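Bivon hand gripper, jaws not closing square on thin stuff

kevser_y
OK so our Bivon hand-held started doing this thing where anything fat is fine (cups, sponges, a whole orange!) and anything skinny rolls out as soon as I squeeze. I swapped the foam pads in December and it's been bad ever since. I've cleaned the linkage and checked both springs. 379 cycles on the new pads, if that matters. Anybody been through this?

danmac
Did you swap both pads or just one? Sounds like toe-in. If the pads meet at the front edge first, a thin round thing gets squirted out like a watermelon seed.

kevser_y
Both, same bag, Grulel foam. Took this during tonight's table test.
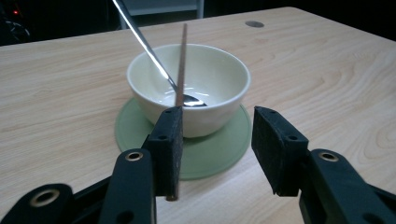
Toe-in was my first guess too, so I loosened the right arm, backed it off a hair and tightened it up again, and I still don't love it. Wide open I can't tell much by eye. But look at the chopstick, it's sitting right on the inner edge of the left pad, and the right pad looks angled in a little to me. Is that normal with the jaws open or is mine bent?

remzi.a
Mine angles in when it's open too and it's perfectly fine. I'd leave the arms alone! It's the foam. Fresh Grulel is fuzzy and slick for a good while, you have to break it in. Close it on a dowel and leave it 30 minutes.

danmac
Gonna disagree with Remzi. I've run that foam straight out of the bag on 2 grippers, no break-in, zero trouble. Kevser, close the jaws on a strip of paper and tug. If it slides out at the back and grabs at the front, there's your answer.

guven_ak
Check the pivots before anybody bends anything. Where the metal ring sits in the arm, grab the arm and wiggle it sideways. Any play there and you can set the angle all day, it'll just wander off again. I lost 3 evenings to that on my Clesavix.

kevser_y
Paper grabs at the front, slides at the back. And Güven, there IS some wiggle, right side only. Ugh.

remzi.a
Fine, but I still say do the dowel thing.

guven_ak
Right side pivot then. Thin washer behind it, snug but not tight, arm should still drop under its own weight. Then redo the angle. Ersoy has washers in little mixed bags.

kevser_y
Ordering a bag. Doing the dowel overnight too so Remzi stops yelling at me :)

danmac
Post the paper test again once the washer's in, I want to know if I was right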